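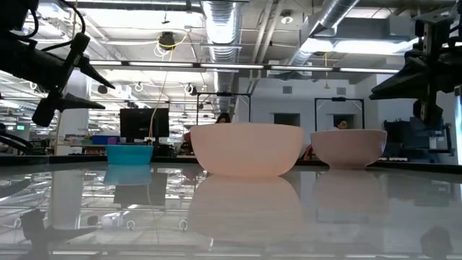
Three bowls between the two arms, the left gripper open. No bowl is being touched.

Good Practice at the Table
Watance gallery, page 3

Welcome to the third page of our gallery. On the first pages we showed the hall and the tools. Now we come to the table work and to the rules that we follow when two arms share one surface. The rules were first written at Prandstead, where the team had only one arm for a long time, and we have changed them since then. The version on this page is the one we use from Oct 30, 2026.

Many visitors ask us why we need rules for moving a bowl. A bowl is light and it does not hurt anybody. But the same arm will later move other things, and the people who work with it keep their habits. For this reason we ask everybody to work with bowls exactly as they would work with a heavy part.

Before the start

Both arms must hover clear of the table, and the fingers must be open. If one arm rests on the surface, the operator raises it first and only then places the objects. We do it always in this order.

Objects are placed by hand, while the arms are in hold. The person who places them says "hands in" and, after leaving, "hands out". The operator repeats the second call. It feels a little silly during the first day, and after that you do not notice it anymore.

The start position of each object is chosen from the list. Please do not put the bowls where they look nice. In the first month we had many rows with the large bowl in the center, simply because people like symmetry, and this we had to repair with a lot of extra work.

Shared space

Each arm has its own half of the table. The strip between the halves belongs to one arm at a time, and the operator says aloud which one goes in. When the task needs both arms in the strip, we reduce the speed for both, also for the one that only waits there.

The fingers on our arms come to a point. They are good for taking a thin rim, and they can also scratch or poke. Nobody leans over the table while an arm is enabled, even if the arm did not move for several minutes. An arm which stands still is still enabled.

Cables are checked along their full length before every session. A loop over the arm needs enough slack for the full reach, but it should not hang so low that it can catch a rim. If you are in doubt, move the arm slowly to its farthest point and look at the cable, and do not look at the gripper.

The surface

A glossy table gives a second bowl under each bowl. With pale colors the mirror image can be nearly as clear as the object, and the lamps on the ceiling draw long white lines between them. We do not forbid a glossy surface. We ask that the surface is written down in the session sheet, together with the lights which were on. Prelach asked us in December whether a matte mat would be better. Our answer was that both are acceptable, as long as one session does not mix them.

Wipe the table before the session and let it dry completely. Fingerprints are also something that a camera sees. Use the soft cloth, never the paper from the kitchen.

People in the room

Colleagues may work and walk behind the table. They must stay outside of the reach of both arms, measured with the arm fully stretched and with the gripper on. The reach is checked again after each change of gripper, because a longer finger makes the circle bigger and it is easy to forget this.

Everybody who can be seen by a camera must know it before the recording begins. A person who does not want to be recorded tells the operator, and the operator waits. No reason has to be given, and we do not ask for one.

When something goes wrong

Stop first, discuss later. Anybody in the room can call the stop, including guests. We never had a complaint about a stop that was not needed — and we had several of them.

A dropped bowl stays where it is until both arms are in hold. Then look at the rim. A chip that you can feel with the nail means that the bowl goes out of use, also when it is hard to see.

A failed try is kept and marked as failed. Please do not delete it. In the last count we had 1,124 recorded tries on this table, and 289 of them are marked as failed. When we reviewed them together with Venckus, the failed ones took most of the afternoon and gave us the rule about the strip between the halves.

At the end of the session

Raise the arms, open the fingers, then disable. Take the bowls off the table and put them back with their own set. Write in the sheet what was unusual, even if it seems small: a lamp that was off, a noise in a joint, a bowl that was replaced with another one of a similar color.

The sheet is signed by the operator and by one more person who was in the room. If you were alone, there should not have been a session, and we would like to hear about it.

Comments on these rules are welcome at the Watance front desk. We read all of them, and the next version will be placed on this same page. Page 4 of the gallery, with the storage shelves and the labels, is still in preparation.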